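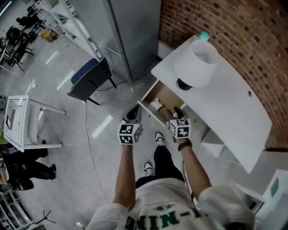 Bijan Shirazi

Cahier d'atelier, juillet, 8 h 40

Bon, je reprends les essais de colle d'amidon là où je les avais laissés, c'est-à-dire au milieu d'une page tachée que j'ai dû recopier au propre. Pour mémoire : on a toujours le registre de 1861 à remonter (cote 2495), dos arraché, deux cahiers qui se baladent, et une couvrure en demi-basane qui poudre dès qu'on la regarde. J'ai mis des gants au début, puis je les ai enlevés, on ne sent rien avec, et ensuite j'avais du rouge jusqu'aux coudes.

Cuisson de ce matin : amidon de blé, un volume pour cinq d'eau déminéralisée, trempé depuis hier soir. J'ai monté doucement au bain-marie sans arrêter de remuer et j'ai coupé quand c'est devenu translucide. La sonde disait 70. Gilles (Sabatier) prétend qu'il faut pousser beaucoup plus loin et laisser « claquer » la pâte, moi je trouve qu'après elle file et qu'on n'arrive plus à la tamiser correctement. On en a déjà discuté cent fois ! Je note quand même que sa casserole de la semaine dernière tenait mieux sur le papier épais, il faut être beau joueur.

Passée trois fois au tamis de crin, puis détendue au pinceau dans le bol en grès. Texture yaourt à boire pour les onglets en japon, texture crème épaisse pour la toile du dos. Attention, le bol ébréché garde des grumeaux dans la fente, je l'ai mis de côté.

Essais sur chutes :

Bande A, japon 19 g, colle du jour seule. Souple, sèche à plat sous buvard, pas d'auréole. J'aime bien.

Bande B, même japon, colle du jour coupée de méthylcellulose Borkel, moitié-moitié. Plus lente à prendre, ce qui laisse le temps de repositionner, mais ça se décolle d'un coup d'ongle au bout d'une heure. À revoir demain quand ce sera vraiment sec, je suis peut-être injuste.

Bande C, toile Ahmadpour écrue sur carte. La toile a bu comme une éponge, j'ai dû encoller deux fois, et la carte a tuilé. La prochaine fois je contrecolle une feuille de l'autre côté AVANT, comme je me le promets à chaque fois.

10 h 15. Dorottya est passée voir le registre. Elle a repéré tout de suite que le troisième cahier est monté à l'envers, avec les comptes de la minoterie qui commencent par la fin. Je l'avais collationné deux fois, vexant... Du coup la question se pose : est-ce que le relieur d'origine s'est trompé, ou est-ce que c'est une réparation plus récente ? Le fil est différent, plus blanc et moins ciré, avec un nœud que je ne retrouve nulle part ailleurs dans le volume. Elle penche pour la réparation. Moi aussi, mais je voudrais regarder les trous de couture à la loupe avant de toucher à quoi que ce soit. Interdiction de remettre ce cahier à l'endroit sans m'en parler, même si ça démange !

11 h 30. Gommage des gardes à la poudre, puis à l'éponge sèche. La garde supérieure est sortie bien plus claire, presque trop — on voit maintenant une limite nette le long du mors, là où je n'ose pas frotter. J'adoucirai au pinceau. Une mention au crayon est apparue en bas à droite, je lis « Gelley » ou « Gellez », avec un chiffre derrière que je n'arrive pas à déchiffrer. Sepehr a de meilleurs yeux que moi, je lui laisse la loupe et un bout de papier dessus.

Après-midi. Presse occupée par les brochures, donc tout est sous poids sur l'étagère du fond, entre deux ais, merci de ne rien empiler dessus. Changement des buvards à 14 h puis à 16 h 30, ils étaient encore bien humides la deuxième fois. J'en remets des neufs avant de partir.

À commander : buvards grand format, japon 19 g (il reste un demi-rouleau, et il est froissé), fil de lin moyen. Pour les pinceaux, surtout pas les Rakenex, ils perdent leurs poils dans la colle et on passe sa vie à les repêcher à la pince.

Le reste de colle est au frigo, couvercle bleu. Trois jours maximum, ensuite poubelle, même si elle sent encore bon.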